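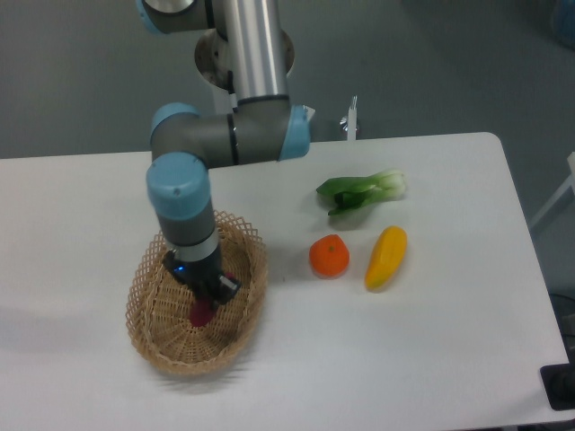
I have a wicker basket, a heap of play vegetables and two children who tip the lot on the floor before breakfast, so where do I begin, one customer wrote to us in December, and we have had so many letters along those lines that it seemed time to put our answers on one page. Do have a wander through, and write to us if yours is missing.

How much play food do we need to start with?

Much less than you'd think! A basket and four pieces will keep a small child going for a long while, particularly if the colours are nicely different from one another. The full Skuranik set has 34 pieces and is lovely to own, but we'd suggest putting most of it in a cupboard and changing things over every week or two. Old favourites come back as good as new, and there is far less to pick up at teatime.

What sort of basket works best?

We like something low and open. Children want to see what they've got, and if the sides are high they will simply turn the whole thing upside down to find the carrot. The Trerby oval is the one we sell most of, at 40 cm from end to end, which leaves room for the longer vegetables to lie flat. Handles are a matter of taste. They're handy for carrying the shopping to Grandma, though they do get in the way of little arms.

A table with nothing else on it helps as well. Pale tops are especially good, as the colours stand out so well against them - a purple sweet potato lying in a light tan basket is a cheerful thing to come across first thing in the morning.

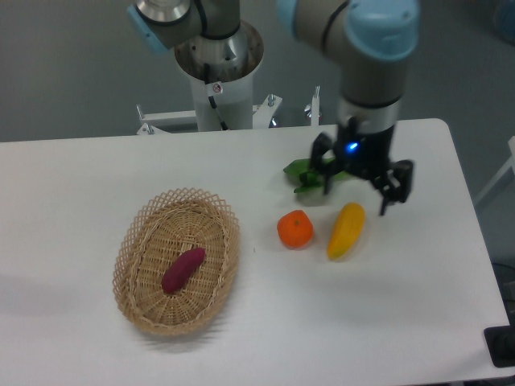
How do I clean a wicker basket?

Take everything out, turn it over and give it a good tap (you'll be amazed at the crumbs). A soft, dry brush gets into the weave, and an old toothbrush is just the thing for an open lattice rim. For sticky patches use a cloth wrung out in warm water with a tiny drop of washing-up liquid, then leave the basket somewhere airy until it is quite dry. Please don't stand it on a radiator, however tempting that is in winter, as the strands can turn brittle and start to snap.

And the play food?

Look at the label first, because ranges differ. Kamex pieces can be wiped with a damp cloth but shouldn't be left to soak. The fabric ones from Tôn can go in a pillowcase on a cool wash, and they come out a little squashed but soon plump up again if you roll them between your hands.

Is there a good game for tidying up?

Our own favourite is packing the shopping, and we've played it with children from two upwards. Lay a few pieces in a loose group to one side of the basket, name one, and let your child find it and pop it in. Begin with the round ones, which are easy to hold, and leave the leafy and awkward shapes until later. If there's an older brother or sister about, let them be the shopkeeper and call out the order.

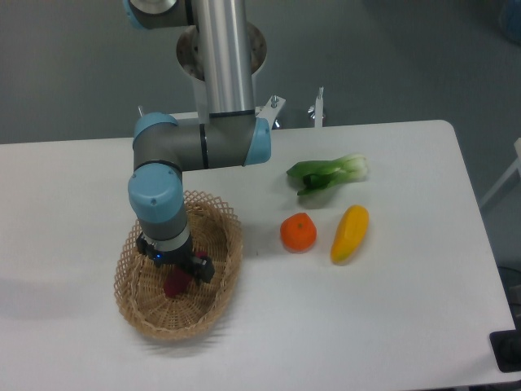 Learning the names comes along with the game, and there's really no need to make a lesson of it. Say the word as each piece goes in and you'll hear it back before long. It does help to lay things down so that they are easy to tell apart, like the bok choy here, on its side with the dark leaves one way and the pale stalks the other, and the orange tangerine nearer the front. "Which one has leaves?" is a good opening question for a child who doesn't know the names yet.

Can I buy single pieces?

Yes, you can. There are 111 in the loose range at the moment, fruit and vegetables together, and you're welcome to mix them as you please. We can't always match the exact shade of an older piece, but send us a picture and we'll have a rummage for you.

Can real fruit go in the same basket?

We'd keep a separate one. Ripe fruit marks the weave, and a forgotten plum will do it no good at all. If you only have the one basket, line it with a clean tea towel and wash the towel often.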